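I gave up the dryer in January, which everyone I know told me was the worst possible month to do it. They had a point! But the repair quote came in at more than the dryer was worth, I was in a mood, and I'd just read a very persuasive thread by a person who hadn't used one for nine years and seemed smug in a way I wanted to be.

So this is the catch-up post on how living without a dryer is going, for those of you who asked after the last one (the one where I cried about towels).

First, the towels. They're crunchy. I'm not going to lie to you. I tried the vinegar thing, I tried half the detergent, I tried snapping them hard before hanging them up like my grandmother used to, and the snapping is the only one that made any difference I could feel. You have to really go for it, though. I knocked a mug off the counter doing it and now I do it in the hallway. If you keep at it the towels come out somewhere between "hotel" and "doormat", and after a few weeks your skin stops complaining. I've come around to them. My guests haven't.

Second, and this is the part I didn't think through at all, you have to know what the weather's doing inside your own house. I bought a little Doto humidity gauge, mostly to win an argument, and the first time I hung a full load in the back bedroom with the door shut it went up to 70 percent and the window ran with water. Ran! I was mopping the sill with a sock. Now I leave the door open, crack the window for a bit after breakfast and put the fan on low, and it settles down by lunchtime. On a dry, windy day I can hang a load at 9 and be folding by dinner. On a gray one it's the next morning, and jeans are a whole separate calendar.

Jeans, by the way. Inside out, from the waistband, buttons undone, pockets pulled out so they look like sad ears. The pockets are what stay damp. I wore a pair with damp pockets to the post office once and I think about it more than I should.

Third - the small stuff. Sheets and shirts turned out to be easy, because they're big and flat and you only need a rod or the back of a door. Socks and underwear nearly broke me. I'd been draping them one by one over a folding rack, and they'd slide off behind the radiator and I'd find them a week later, stiff as jerky. What fixed it was one of those hanging racks you can put up anywhere there's something to hook it on. I resisted for ages because it seemed like one more plastic thing in a house full of plastic things, and I was wrong, and I've since bought a second.

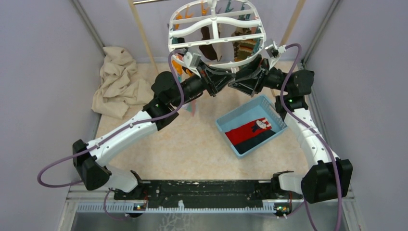
*A white plastic hanging rack. Small, light, and the hero of sock day.*

Mine lives on the shower rod. Socks go up by the toe, in pairs, so when they're dry I can fold each pair as I take it down and never have to do the sock-matching game on the bed. I do one rack of darks and one of everything else, and when it's nice out the whole lot gets carried to the back porch in one trip. I cannot tell you how much I love the one trip.

A few other things I've picked up, in no order:

- Spin everything twice. It costs you a few minutes and takes hours off the drying.
- T-shirts go upside down, hung by the hem, or you'll have little shoulder bumps all day.
- Sweaters go flat. I know you know. I knew too, and I still have a cardigan that reaches my knees.
- Don't wash everything on one day. I used to save it all up for one giant session and there's just no room. Now it's a small load most mornings while the coffee's on.
- Wool dryer balls are useless to you now, but the cat will be thrilled.

I did look at the fancy options. There's a heated airer from Skimimero that a couple of readers swear by, and I nearly bought it, but it was $91 even on sale and it's the size of a door when it's open. My back bedroom already has a desk, a bike and a treadmill I don't want to discuss. I ended up with a wall-mounted fold-out thing from Jamum that cost me $40 and took a whole afternoon to put up, mainly since I drilled the first set of holes at a height that suits nobody shorter than a basketball player. They're filled in now. You can hardly see them if you don't look.

Money-wise, the electric bill is down a bit, though we also had a mild spring so I don't want to claim too much. The thing I notice more is my clothes. The black ones are still black, the elastic in my running shorts has stopped giving up, and there's no more lint, which I'd been cleaning out of that trap for years without ever wondering what it was made of. (It was made of my clothes.)

Would I go back? Ask me the next time it rains for a week and I've got flu and all the bedding needs washing. There's a laundromat over on Avram with enormous machines and a working vending machine, and I've used it twice when things got desperate. Both times I sat there with a bag of pretzels and warm sheets on my lap and felt like a queen.

Next time I'll get into stain stuff, as promised, including what I did to the tablecloth. If you've got a trick for towels that doesn't involve a hallway, please put it in the comments!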